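Put the Injury Report Back on One Page

Our league used to publish its injury report as a single sheet. It came out at 4 p.m. the day before a game, it listed every player who had missed practice, and it gave a reason and a status. You could read it in a minute. Two seasons ago the league moved to a rolling report that teams update whenever they like, and it has been worse for everyone who follows the games.

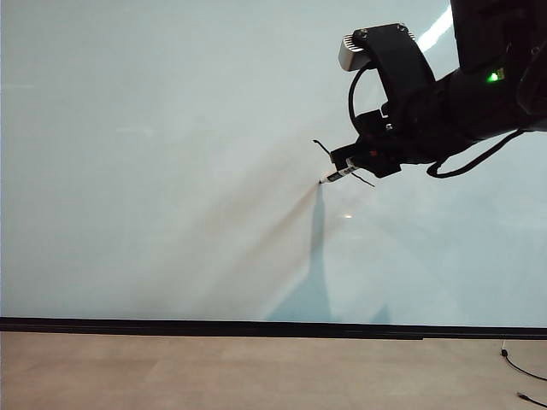
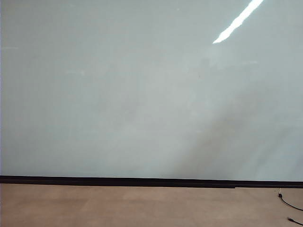
A marker held near a pale panel, and the same kind of pale surface with no writing on it.

Take the opener in November between Caseder and Tekent. At noon the Caseder page listed its starting center as limited. By 3 p.m. he was questionable. At 5 he was gone from the page, which could have meant he was healthy or could have meant somebody deleted a line. He didn't dress. People who had driven in from the lake towns to see him found out during warmups.

The old sheet had its problems. Coaches stretched the word "questionable" until it covered a sore thumb and a torn hamstring. Cirillo once listed 5 players that way and all of them started. But the sheet came at a fixed hour, and every team was held to the same hour. If a coach wanted to be vague, he had to be vague in front of the whole league, and the paper printed it the next morning.

The league office says the rolling report gives fans more information. I went back through last season and found 137 changes posted after the old deadline. Most of them moved a player one step up or down with no reason given. A good number were reversed before the game. I don't see what a fan is supposed to do with that.

Coaches like the new system, and I understand it. Fuvex has a small roster and its staff would prefer that opponents not know who is taking snaps until kickoff. A team with two healthy quarterbacks can hide one. A team with one can pretend. That is part of the game and always has been. It doesn't follow that the league should build its reporting rules around it.

The cost matters too. This is a league where a good crowd is 2,000 and a bad one is closer to 400. Tickets are sold mostly in the last day. Families decide after work whether to make the drive, and who is playing is part of that decision. A report that can change five times between lunch and dinner gives them a reason to stay home.

My suggestion is simple. Go back to one report, posted at 4 p.m. the day before. Allow one update, two hours before the game, and require a reason next to every change. Drop "questionable" and use three words: in, out and doubtful. If a team lists a player as out and then plays him, fine the team and announce the fine.

The players I have talked to don't mind being listed. A couple of them said they would like it better if their parents could look at one page and know whether to come. The rules meeting is in March, and any of the clubs can put this on the agenda.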